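April, late evening

Spent most of today on the blog again. The share buttons under each post had stopped showing their numbers, and I had three emails asking if I'd taken them off. I hadn't. The old Fidlow widget loads its script from an address that no longer answers, so the boxes came up blank.

I tried Wulex first. It put the buttons in the right place but pushed the sidebar down under the comments, and I couldn't find the line in the template that caused it. Took it out and restored the backup from this morning. Then Quan, which is plainer, and only wants one piece of code pasted above the closing body tag. That worked on the second go, after I cleared the cache.
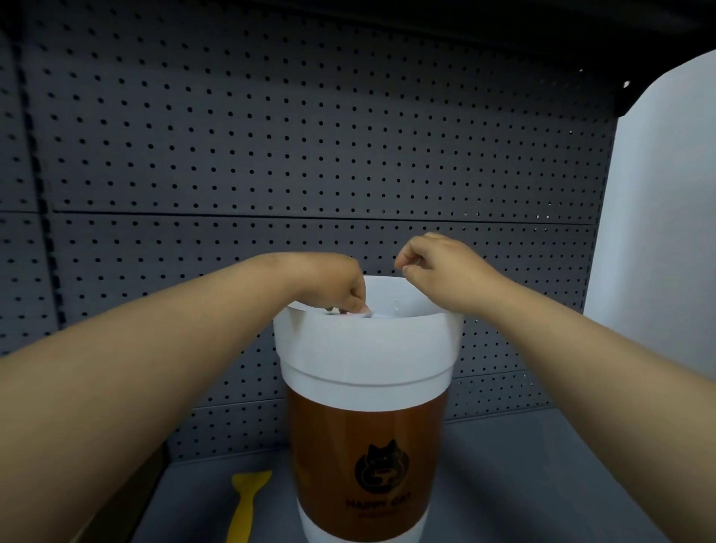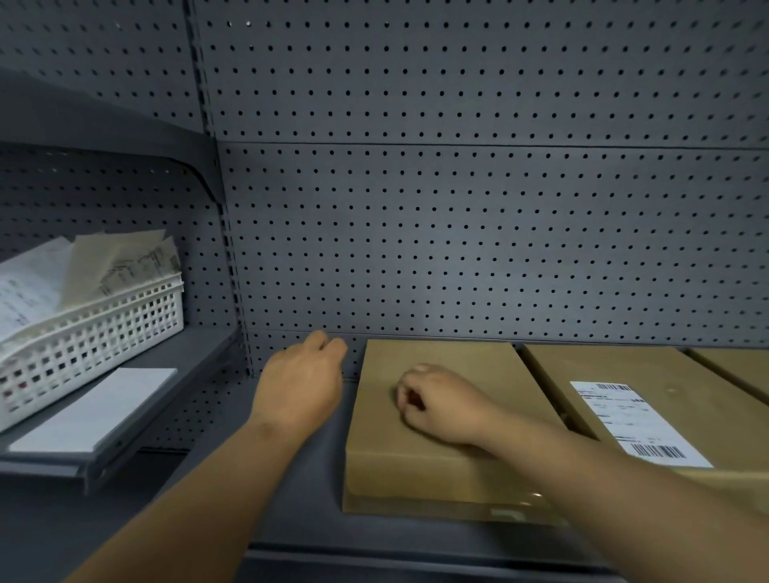
The counts came back on the newer posts straight away. The older ones still say nought. I think it's because I changed the addresses when I moved over from Jutberg, and the buttons treat them as new pages. There are 26 posts like that. I could set up redirects one by one, but I did four and got bored. The rest can wait.

Also turned off the pop-up that asks people to follow. It covered half the page on my phone.

Must write down the template password somewhere better than the back of the gas bill.

3 comments
1039 shares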